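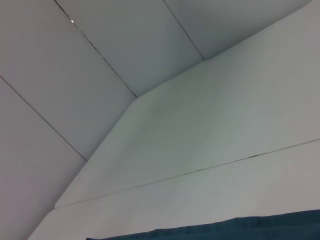
4.3 What counts as a finished chore

The success rates reported for household manipulation have gone up quickly, and we were asked more than once during this study why ours had not. Part of the answer is bookkeeping. Of the 3,159 attempts recorded in the Pimholm homes, we kept 3,001 for scoring and dropped the rest for incomplete logs. In 848 of the scored attempts the machine carried the chore from start to end with no person touching the robot, the object or the controls. That is a little over 28 percent. If we instead accept an attempt in which the operator nudged the base, re-seated a garment or restarted a stalled policy, the number looks a good deal better, and it is this second kind of number that most readers will have seen in the announcements.

We use the strict count throughout. A person who has to stand next to a machine while it folds a towel has not been relieved of folding the towel.

The chores were taken from the Arar list with the wording left alone, apart from two items that assumed a gas stove. They cover clearing a table, loading and unloading a dishwasher, moving laundry between a basket and a machine, folding, wiping, and handling hung or draped cloth. All 19 homes were lived in during the trials. We did not ask the residents to tidy up beforehand, and a few of them did anyway, which probably helps our figures slightly. Munasinghe scored every attempt from the recordings and Sultana scored a separate subset without seeing his marks. Where they disagreed it was nearly always over folding, and mostly over whether a lopsided fold was a fold. We let the resident decide.

Newsletter: get new papers by email once a month. Enter your address to sign up. You can unsubscribe at any time.

4.4 Where the attempts went wrong

It is tempting to blame the hand. Grippers slip, and a failed grasp is easy to spot in a recording and easy to put in a table. But a slip was often the end of a longer story. By the time the fingers closed on nothing, the system had already been working from a poor idea of where the object was, and that idea came from the cameras.

The wrist view deserves more suspicion than it gets. It is usually praised for showing the contact region up close, which it does when the wrist happens to be pointed at the contact region. Figure 6, at the head of this section, is a wrist view with no gripper in it. Most of it is white wall and pale ceiling panels, and the only cloth is a strip of dark teal along the bottom. One image says nothing about how its attempt ended, and we do not offer it as a failure. The point is narrower. A policy handed this view has very little to go on for the next few moments, and whatever it does must come from the other cameras, from joint readings, or from habit picked up in training.

Habit is what worries us. When we covered the wrist camera on the Diltia arm during table clearing, completion fell less than we had expected, and in two homes it did not fall at all. One reading is that the policy is robust to losing a sensor. The duller reading, which we find more likely, is that it had never made much use of the sensor and was leaning on the fact that tables are mostly the same height. We raised one table on blocks and the arm came down too low on the first try, and then on the next several. A child old enough to carry a plate would have looked.

Kazlauskienė has argued that this sort of thing goes away with more data. It may. Our objection is that the claim cannot be tested with the data sets now in use, where pale, empty views are commonly filtered out before training as having no content. From the side of the chore they have plenty of content. They are what a camera on a moving wrist will see whenever the arm reaches up, backs off or turns to go around something, and in a small kitchen it is doing one of those things much of the time. A model trained only on the tidy moments will meet the others for the first time in someone's home.

Cloth made matters worse. A plate hidden from one camera is still the same shape when it comes back into view. A sheet or a curtain may have moved, and an upper edge on its own says little about how the rest is lying. Our operators dealt with this by stepping back to look - something no policy we tested ever did unprompted. Some had the range of motion for it. Backing away had simply not been rewarded, and in the demonstrations it tended to be trimmed off as wasted time.

We do not want to overstate the case. Unloading plastic cups from the top rack worked well enough that one resident asked to keep the machine, and wiping a clear counter was dependable as long as the counter stayed clear. These are real chores and somebody has to do them. They are also the ones that take a person almost no effort, and the time saved was smaller than the time spent wheeling the base into position.

Two limits should be kept in mind. The homes in Pimholm are newer than most, with level floors and good light, so the strict rate reported here is more likely too high than too low for older housing. And the policies were frozen in December. Later versions may do better, and we would be glad to see them scored the same way, with nobody's hand on the stop button counted as part of the robot.

4.5 Interventions by type

We sorted interventions by what the operator did and left the question of cause for the appendix. Pushing or turning the base was the most common, followed by putting a dropped object back within reach.

Previous section | Contents | Next section | References
Share 7 | Comments 2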